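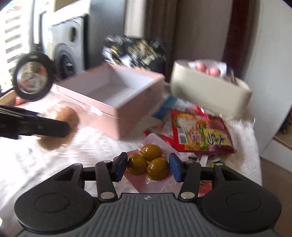

Wednesday, March 20, 2024

Packets today. Ran the snack set for the Londgate project with the hand gripper, 34 grasps logged before the lab closed. Rigid boxes are fine. Clear film is the problem: the width estimate jumps when the plastic folds between the pads, and Nendow drops the sample. Raised the filter window to 14 samples. Fewer dropouts, more lag.

File 906 has a bad timestamp and needs to come out before training. Still no answer on the spare pads from Besico.

Report draft is due in May and my section is capped at 500 words. Method paragraph done, error table not started. Next session: repeat the film packets at half closing speed, same filter.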